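Thread on what happens to coloured plastic after it leaves the kerb. Figures are from my notes on the Drollen sorting plant, August. They apply to one plant and one set of contracts.

---

Drollen takes mixed household containers and sorts bottles by polymer first and colour second. Polymer is read by near infrared. Colour is read by an ordinary camera on the same belt. Air jets do the separating.

---

PET leaves in two streams: clear with light blue, and everything else. Green goes in with everything else unless a plant has the volume to bale it alone. Drollen doesn't.
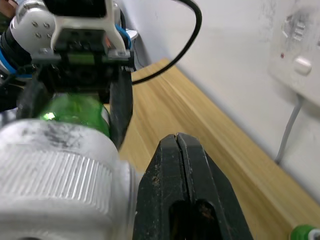
Translucent green, white ribbed cap.

---

Dye is the problem. It can't be washed out of PET at the flake stage. A clear batch with a little green in it comes out with a tint, and a bottle maker will reject it. A green batch can take clear all day.

---

So the price runs one way. On the Drollen sheet clear bales were at index 200 and mixed colour at 117. Same polymer, same bale weight, same lorry.

---

Caps are usually a different plastic from the bottle, mostly HDPE or PP. Advice used to be to take them off. Most plants now want them left on, squashed bottle, cap screwed down. Loose caps fall through the first screen with the grit.

---

Once everything is shredded, caps are easy. PET sinks in water, HDPE and PP float. The wash line at Relar skims the floating fraction and sells it separately.

---

Cups are harder. A clear or tinted cup can be PET, PP or polystyrene, and you can't tell by looking. Check the base for a moulded number. Plenty have none.

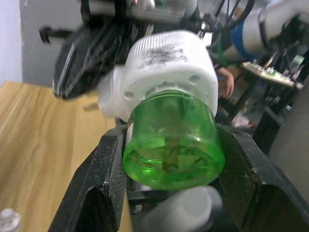 A reply asks whether coloured cups are worth putting out at all if the sorter is only set up for bottles.

---

Depends on the plant. The infrared unit reads a PP cup perfectly well. What matters is whether anyone has programmed a jet for it and whether there's a buyer. Drollen has a PP stream, so yes there. Polystyrene goes to residue.

---

Residue at Drollen was 26 per cent of input by weight. That includes food, wet paper, and items that should never have been in the bin. It isn't all failed plastic.

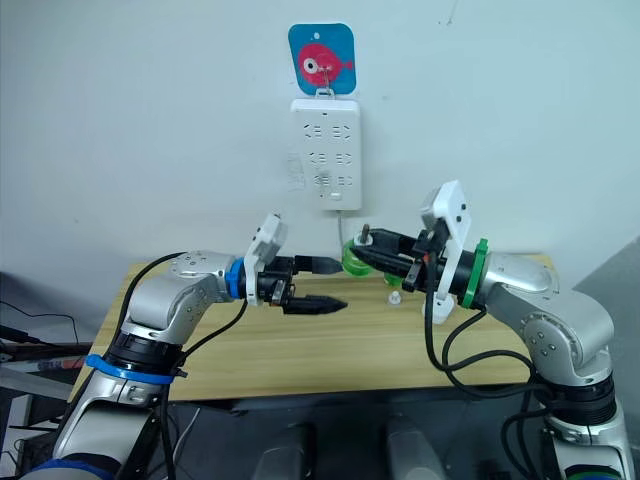 Black is the other well-known loss. Carbon black absorbs near infrared, so the sensor sees an empty belt. Makers can switch to a detectable black pigment. Some have.

---

Full-length shrink sleeves cause a similar fault. The sensor reads the sleeve and not the bottle beneath it. Grondach put in a sleeve remover ahead of the sorter and reports up to 37 per cent fewer misreads on sleeved bottles.

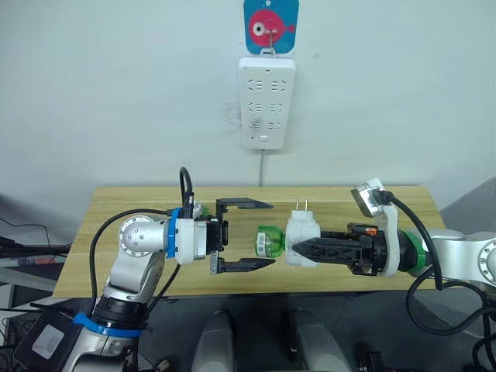 I'd treat that as a best case. Their trial used dry input, and wet sleeves tear badly.

---

Mixed colour PET mostly ends up as strapping and fibre. Both are proper uses. Neither usually comes back round as a bottle.

---

Next thread: trays. Same polymer as bottles in many cases, but more brittle when ground, and they make far too many fines in the wash.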